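Call for participants: laying out bricks on a table

Lomurby, ground floor, entrance from the yard side
Posted Tuesday, October 12, 2021

We are looking for people who like to arrange small things on a table and then talk about how they did it. Our project has the name Morklow and it is about how people give places to objects when the places are already drawn. We work with plain toy bricks, mostly the square ones with four studs, and with a grid that we have drawn by hand in red on a white tabletop.

One session takes 90 minutes, with a break in the middle. You come alone or with one other person. We have had almost 500 sessions requested by schools for spring, so the sessions this autumn are for adults only.

What you will do

You get a mixed box of bricks in several colors and a short written instruction. The instruction says for example that the bricks of one color should be kept together, or that one cell must stay empty, or it says very little. You place the bricks in the cells in the way that you find right. After this you move chosen bricks to other places: to the gray baseplate, or to a small square of gray tape which is stuck on the table and marks a position. At the end you tell us in your own words why you have placed the bricks so. There is no correct layout and we do not give points.

The red lines are not straight. Some participants have asked for a ruler at the start, and we did not give one. We want to know what people do with a cell that is wider at one end, and whether they put the brick in the middle of it or close to a line.

Who can take part

You should be over 18 and able to pick up a brick of the usual small size without pain in the fingers. You should see the difference between red, blue, green, yellow and black, also when the light shines on the studs. If you are not sure about this, write to us and we will find a solution together. You need to understand simple English, but you do not have to speak it well – three of us in the team speak it as a second language too.

We are especially happy to hear from people who sort things in their work: in a warehouse, a library, a pharmacy, a kitchen. People who have never liked to sort anything are also welcome.

What we ask from you

Please come on time, as the table must be set back before the next person. Please leave rings and long sleeves at home if you can. Long sleeves catch on the studs and then the whole row is moved. Drinks stay away from your own side of the table. We take notes during the session and we photograph the table, and you sign a paper about this before we begin. If you don't want that your hands are in the photographs, you say it and we wait until you are finished.

What you get

You receive a gift card from Bament after the session and we pay the bus ticket from Cuypers and back. Coffee, tea and something to eat are there in the break. If you come for a second session in April, you get the gift card again. A short report in normal language is sent to everybody who has taken part.

How to sign up

Write to Poonam Kashyap at the Morklow desk. Tell us your name, which part of the day is best for you, and if you come alone or as two. Kiran Yadav answers questions about the room and the stairs – there are 2 steps at the entrance and a ramp on the left side. Questions about the notes and photographs go to Ingegerd Dahlgren. You will have an answer within 3 working days. If you can't come after all, please tell us the evening before, so that we can offer the place to a person on the waiting list.

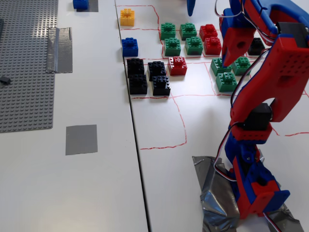
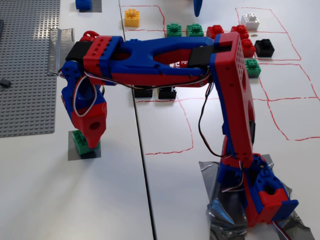
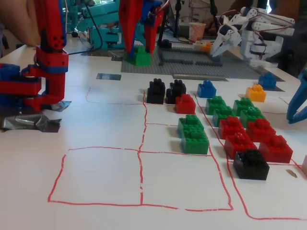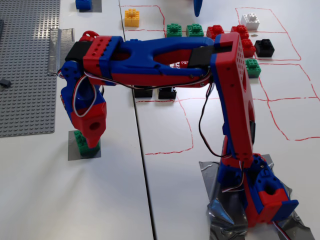
Bricks on the white tables at Lomurby. The red grid can be seen in the first, third and fourth photo.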